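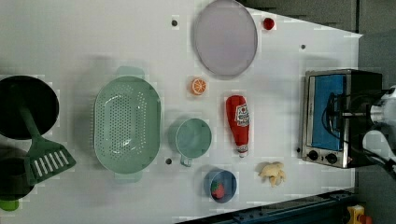 Ticket: Recipe box sync stuck, duplicates everywhere
Product: Povo (desktop and phone)
Status: Solved, mostly
Category: Sync and backup

Hi all, me again, the one with the giant recipe collection. I'm going to keep adding to this ticket as I try stuff so whoever picks it up doesn't have to ask me the same questions twice.

What's happening: I have Povo on my desktop and on my phone, and as of this morning they don't agree about anything. The desktop says I have 3,243 recipes. The phone shows the same number for a second when it opens, then drops to zero, then slowly fills up again with two of everything. Two lentil soups, two banana breads, two copies of the pickle recipe I don't even like. The little circle arrow at the top just spins and spins. I left it going all through lunch and it was still at it when I got back.

Desktop is on the newest version as far as I can tell (the update button is grayed out). Phone updated itself overnight, and I'm pretty suspicious of that, to be frank. Home internet is through Cutgate and everything else on it is fine, including video.

Already tried before opening this:
Closed and reopened both apps
Restarted the phone
Restarted the router
Logged out on the phone and back in (this is when the doubles started, so maybe don't do that)

Update, 2:15 pm

Got a reply from support, thank you, that was fast! They asked me to turn off the Flostham backup add-on and try again. For anybody who doesn't use it, Flostham is the thing that saves a copy of your recipe box to a folder every night. I've had it on forever and never thought about it.

Turned it off. The spinning stopped right away, which got me very excited for maybe a minute, and then I got this:

Sync paused. Library is locked by another device.

What other device?? I only have the two. I went into Settings, then Account, then Devices, and there are 4 things in the list. My desktop, my phone, my old phone that I traded in ages ago, and something just called "tablet." I don't think I've owned a tablet since Povo came out, but I did log in on my sister's once over the holidays to show her the pie crust, so that's probably it. 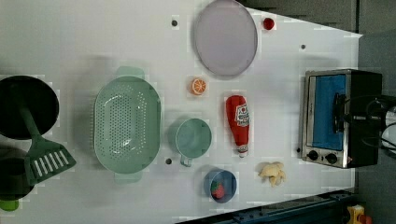 I removed the old phone with no trouble. The tablet one gives me "could not remove, try again later." Tried again later (an hour, does that count?) and got the same thing.

One more bit of info that may help. The doubles aren't exact doubles. One copy has my notes and the other one doesn't. So on the banana bread, one says "use the small pan, 8 extra minutes" and the other is blank at the bottom. If a cleanup tool is going to pick one and toss the other, I really, really need it to keep the one with the notes. Those notes are years of me burning things.

Update, 5:40 pm

Support sent a second set of steps. Copying them in here because I had to scroll back through my email to find them and I bet someone else will need them.

1. Quit Povo on the phone and put the phone in airplane mode.
2. On the desktop, go to File, then Export, and save the whole library somewhere that isn't the Flostham folder.
3. Go to Account, then Devices, and choose "Sign out everywhere."
4. Sign back in on the desktop only. Wait for the check mark.
5. Take the phone out of airplane mode, delete the app, reinstall it, sign in.

Step 2 took me three tries. The first two exports stopped partway through with no message, just a smaller file than I expected. I finally noticed it was dying on the letter M every time, and the problem turned out to be one recipe, the Mustonen rye bread. I'd pasted it in from a web page with a huge amount of junk hidden under it. I copied the actual recipe out to a plain text file, deleted the entry, and the export ran straight through. Could the export maybe tell you which recipe it choked on? I'd have saved a good chunk of the afternoon.

Step 3 worked the first time and the mystery tablet is gone. Sorry, sis, no more pie crust. 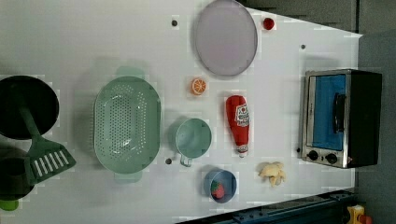 Step 4 was slow but I got my check mark. Desktop says 3,242, so that's the rye bread missing, and once I typed it back in I was right where I started. No doubles on the desktop at all.

Update, 8:30 pm

Phone is reinstalled and filled up again. Same number as the desktop, notes are there, banana bread is there exactly once. I edited a soup on the phone and it showed up on the desktop before I could even walk over to look. Yay!

Still not right: my folders came back in alphabetical order instead of the order I had them in, and over 3 dozen recipes lost their photos. I can live with the folders. The photos I'd like back if they're sitting on a server somewhere, so I'm leaving the ticket open for that part.

Also, is it safe to turn Flostham on again? I don't love going without a backup, but I'm not touching that switch until somebody says so. I'll check back here in the morning before work.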